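Gripper notes, November. Comparing two sets of finger pads and two controllers on the hand-held parallel gripper. Soft objects only in this batch. Long thread, mostly numbers and complaints.

Setup first. Same gripper body for everything. Pad A is the Dratard pad, the softer one. Pad B is the Grindeo pad, stiffer, with a finer surface. Controllers are the Salley board and the Camargo board. Wrist camera on the tool, fixed mount, same exposure lock for every run.

Total grasps logged: 1,193. Usable after cleanup: 1,156. The rest had a dropped camera stream or a missing finger position log. I threw those out whole. Patching half a record costs more time than redoing the grasp.

Object set is plush toys on a knit blanket. I picked plush for the compliance. A rigid block tells you if the fingers are parallel and then stops being useful. A stuffed toy keeps giving way as you close, and the controller has to decide when it has enough.

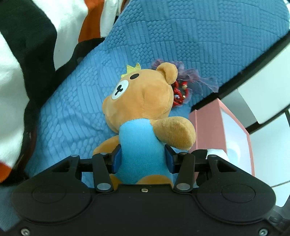
Torso grasps are the easy case. Wide, fairly even stuffing, two sides to push on. Both pads hold at low current. Pad A needs less of it. Pad B needs a little more closing before the fabric stops creeping, and then it holds just as well.

Knit clothing changes this. The knit slides over the plush underneath, so you can have a solid grip on the sweater and a poor grip on the toy. Finger position looks stable in the log while the object rotates. If you only watch the encoder you will score that as a good grasp.

I now score rotation from the wrist camera and ignore the encoder for it. Slower to label. I went back and rescored the early runs the same way, and several that I had marked clean moved to "held, rotated."

Controllers. The Salley board closes to a current limit and stops. Simple, repeatable, easy to tune. On plush it tends to stop early, then the stuffing relaxes and the grip goes slack over the next few seconds.

The Camargo board keeps a target current after contact, so it follows the stuffing as it settles. Better hold on the long lifts. It also runs the motor warmer, and on thin parts it keeps squeezing well past the point where anything improves.

I set a hold time of 15 seconds for every lift. Shorter than that and the two boards look identical. The slack on the Salley board shows up late in the hold, which is why my first comparison (short lifts, table height only) found no difference at all. That comparison is deleted.

Camera position matters more than I expected. With the view looking down over the housing, the fingers hide the lower part of whatever you are holding. Contact at the pads is visible. What the object does underneath is a guess.

I tried the camera mount at 3 tilt angles. Steepest gives the best view of the pads and the worst view of the approach. Shallowest is the reverse. I kept the middle one. Wide lens stays on. The distortion is ugly at the edges but I need the surroundings for tracking.

Small toys next, with clutter left close by. The question here is finger clearance and which part of the toy ends up between the pads.

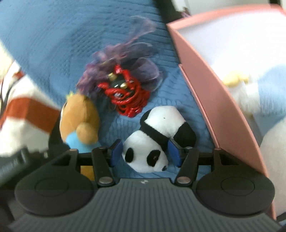
Head grasps behave differently from torso grasps. A head is round, so the pads touch a smaller patch, and the rest of the toy is free to swing. Pad A wraps slightly around the curve. Pad B stays flat, and the head can roll out if the contact is off center.

Pad A wins on heads, then. It loses on release. Long pile clings to it, and small toys sometimes stay on one finger after opening. Pad B lets go every time. If your task ends with a placement, weigh that before you buy the softer one.

Clutter: loose fibers and thin gathered fabric are the real problem. They get between pad and object, they lower friction, and the depth estimate treats them as either solid or absent depending on the frame. Hard ornaments next to the toy are easy by comparison. The linkage clears them or it bumps them, and you see which.

The blanket is part of the test as well. A thick knit lets the fingertips sink in a little, so you can get under the widest point of the toy. On a bare table the same approach height grabs higher and slips more. Do not mix surfaces in one batch. I did that early on and had to split the logs by hand.

Current ranking for soft objects, lift and hold: Pad A with the Camargo board. For pick and place: Pad B with the Camargo board, current target turned down. The Salley board is still what I would use for rigid parts, where its early stop does no harm.

Still open: pad wear. Pad A picks up lint and I have been cleaning it between batches with tape. I have no numbers on how grip changes if you skip the cleaning. Next batch runs without it, same toys, same blanket, same hold time.

Label format and the scoring rules go up once I have fixed the column names. The rotation column is currently called "rot2" and there is no "rot1."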